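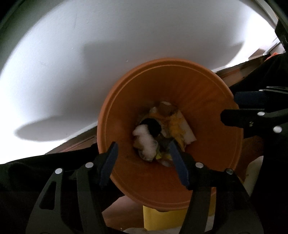
Student Projects > Manipulation Club > List Archive

Category: Task Notes

Posted by Archana Goel, February, 4:10 p.m.
3 replies | 0 shares

Subject: Re: Bowl task, revised instructions for operators

Dear members,

Thank you to Deepak for raising the matter quoted here.

> On the Kimside list, Deepak Pant wrote:
>
> The current sheet says "lift the bowl and empty it." Two of us read this
> differently last session. I pinched the rim with one gripper. Jyoti used
> both. Which should be recorded as correct? Also, must the contents be
> the same each time?

Both methods are accepted for the present round. The orange bowl may be held by one gripper, with one blue pad on the rim and the other against the inside wall, while the second gripper remains close to the rim on the right. Operators who prefer to hold the bowl with both grippers should enter "two-hand" in the notes column of the Clalia log.

As to contents, please vary them. A roll of brown packing tape, a wad of white tissue or similar soft material, and crumpled yellow scraps are all suitable. Hard and soft items should be mixed in the same load. Glass and liquids remain excluded under the club rules.

The Grilar team has accepted 406 of our demonstrations to date, against a term target of 1,182. Each operator is asked to contribute 40 before the end of February. Demonstrations in which the bowl leaves the view of the gripper camera before it is emptied will be returned for repetition.

Brijesh Sengar has the revised sheet and will place a printed copy at each station. Questions concerning the log should be sent to Didier Coste; questions concerning the grippers, including worn pads, should be sent to me.

Members who have not yet signed the Sachdeva Room safety form must do so before their next session.

Sincerely,
Archana Goel
Faculty Adviser, Manipulation Club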